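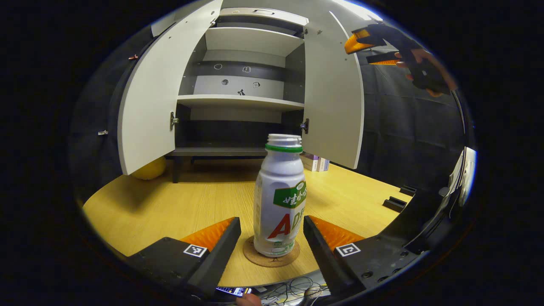
Figure 4.1. White plastic bottle with a narrow neck and silver-gray cap, on a cork coaster.

PKG 210 Packaging Materials and Design
Unit 4: Closures and Seal Integrity
Instructor: Mei Calloway
Lab sections: Yogesh Shakya

4.1 Scope

This unit covers screw closures for rigid plastic containers holding liquids. Crown corks, aerosol valves and heat-sealed lids are treated in Unit 6. Students should already be comfortable with the resin families from Unit 2, in particular the difference in stiffness between polyethylene and polypropylene.

4.2 Terms

Finish: the part of the container that receives the closure, including the threads, the sealing surface and any bead below the threads. The word comes from glassmaking, where the mouth was the last part to be shaped.

Land: the flat or slightly rounded top surface of the finish, against which the liner or plug seals.

T dimension: outside diameter of the thread.

E dimension: outside diameter of the neck wall, measured at the root of the thread. Thread depth is (T - E) / 2.

H dimension: height from the land to the shoulder or bead, measured on the outside.

I dimension: inside diameter of the neck at its narrowest point. This controls filling tube clearance and matters for any plug-type seal.

Application torque: the torque used to put the closure on.

Removal torque: the torque needed to start the closure turning in the opening direction. It is normally lower than application torque and it changes with time. Always report the delay between the two measurements.

4.3 How a screw closure seals

The thread is a wedge wrapped around a cylinder. Turning the cap pulls it down and presses the liner against the land. Sealing depends on contact pressure at the land, and torque is only an indirect measure of that pressure. Much of the applied torque goes into friction at the threads and under the liner. A wet thread may show a normal torque reading on application with a much higher downward force than a dry one, and may strip.

For a liner in contact with a ring of mean radius r and width w, the mean contact pressure is

p = F / (2 pi r w)

where F is the downward force. Narrowing the land raises the pressure for the same force. Too narrow a land cuts the liner.

4.4 Liner and linerless designs

Lined closures use a disk of foam, pulp or laminated sheet. They tolerate small defects in the land, such as a parting line step. The disk takes a compression set, so some force is lost in storage.

Linerless closures use a molded plug, fin or bead. There is one fewer part to buy and insert, but the tolerances on the I dimension are tight. Ovality of the neck is the usual cause of leakage. Measure I in two directions at right angles and record both values.

4.5 Tamper evidence

A breakaway band is held to the skirt of the cap by thin bridges. On opening, the band catches under a bead on the neck and the bridges fail in tension. Bridge strength must survive application and still fail at an acceptable opening torque. Too few bridges, or bridges that are unevenly spaced, give a band that tears at one point and lifts off with the cap.

4.6 Relaxation

Plastics under constant strain lose stress. In the Plevine data set (course folder), removal torque falls quickly in the first hours after capping and then levels off. Weronika Piątek's notes on the same data suggest plotting against log time. Heat speeds up the loss, so closures applied before a warm fill or a hot warehouse need a larger margin.

4.7 Lab procedure

Work in pairs. Each pair receives 12 bottles and matching caps.

1. Number the bottles on the base. Measure T, E, H and I.
2. Fill with water to the marked level. Wipe the threads.
3. Cap at the torque given on the bench sheet, using the Gradham tester. Zero the tester before every reading.
4. Set aside 8 bottles on their sides on blotting paper. Keep the rest upright as controls.
5. After 26 hours, check the paper for stains, then measure removal torque on all bottles.
6. Report the mean, range and standard deviation for each group. List any leaking bottle separately.

Do not retighten a cap once it has been read. A bottle that slips in the clamp is a lost sample - record it as such and leave it out of the mean.

4.8 Problems

a) A finish has T = 27.4 mm and E = 25.0 mm. Find the thread depth.
b) A downward force of 300 N acts on a land of mean radius 12 mm and width 1.5 mm. Find the mean contact pressure in MPa.
c) Explain why removal torque alone cannot show that a linerless closure is sealed.

Lab reports go in the box outside Yogesh's office before the Unit 5 lecture.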